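## About Drakerura

Drakerura writes control software for household robot arms. Gudrun Pfeiffer and Musa Olaniyan started the company in Pesatholm, and there are now 10 of us. We do most of our work in simulation, in a model kitchen called Cliltia.

Our last open day was on October 14, 2023, and 52 visitors came. Itsuki Sugawara ran the kettle demonstration and took questions between runs. 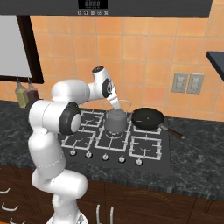 *The arm at the kettle in Cliltia, our simulated kitchen.*

Several visitors asked why we spend so long on one kettle. Its lid is domed and its sides are rounded, so a small error in the angle of the hand matters. Rosaura Correa showed how she changes the starting position of the arm and runs the task again.

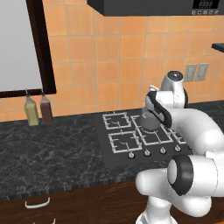 She keeps a log of every run, and people were welcome to read through it. Schools and local firms can book a visit of 40 minutes at our office in Pesatholm. The next open day is in April. Please write to Musa if you would like to come.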